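Checked in April, before the second arm goes on the bench. The list is the one we use for anything with a motor in it at the shared workshop, with comments added where something needed doing. Anything not ticked stays locked out.

# Arm checklist – Wakar build

## 1. Bench and mounting

- [x] Base bolts tight, paint marks lined up
- [x] Bench doesn't rock with the arm at full reach
- [ ] Floor tape shows the reach

Comment: the tape has lifted by the door. Redo it with the wide yellow roll from the Okonkwo order, and wipe the floor with spirit first or it will lift again.

## 2. Power

- [x] Supply has its own switched socket
- [x] Fuse matches the label inside the lid
- [x] No bare copper at the terminal block
- [x] Earth lead goes to the base plate

Comment: one crimp on the shoulder lead pulled out by hand. Both ends cut back and redone. The old crimp tool is in the scrap bin and should stay there.

## 3. Stop button

- [x] Button cuts motor power
- [x] Twisting it back out does not restart the arm
- [x] Can be reached from the keyboard without leaning over the bench
- [ ] Second button on the door side

Comment: the second button is wired but the bracket is missing. Until it is fitted, 2 people in the room for any powered test, one of them with a hand by the button.

## 4. Joints and cables

- [x] No play in the elbow
- [x] Wrist cable has slack at both ends of travel
- [x] Cable ties trimmed flush
- [x] Shoulder holds for 15 minutes with a load on

Comment: the shoulder used to creep. The Cuvar brake has been in since the last check and the pointer stayed on its mark for the whole test.

## 5. Gripper

- [x] Fingers close evenly
- [x] Grip force set to the low value
- [ ] Spare finger pads in the drawer

Comment: pads are on order. The current ones have a nick but are usable for light parts.

## 6. Simulator before hardware

- [x] Joint limits in the model match the hard stops
- [x] Speed limit on in the config file
- [x] New moves run in the simulator first
- [ ] Log saved with the move file

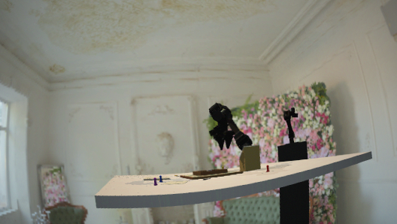
*Reading time: 2 min (411 words)*

The pose with the gripper hanging open over the table is one to look at closely in the simulator. The lower joint sits just above the olive box there, so check the gap before copying a pose across, and add to it if the real part is taller. The pawns are handy as targets and as things to avoid. The room behind them came with the Tultum scene pack and has no effect on the check.

Comment: the log was left off on the last run. Turn it on in the start-up script so it can't be forgotten.

## 7. Before leaving

- [x] Arm parked and brake on
- [x] Socket off, key back on the hook
- [x] Bench clear of loose screws
- [ ] Sheet signed

Still to do: floor tape, bracket for the second button, finger pads, log setting. The arm can run at low speed with the two-person rule – full speed waits for the bracket.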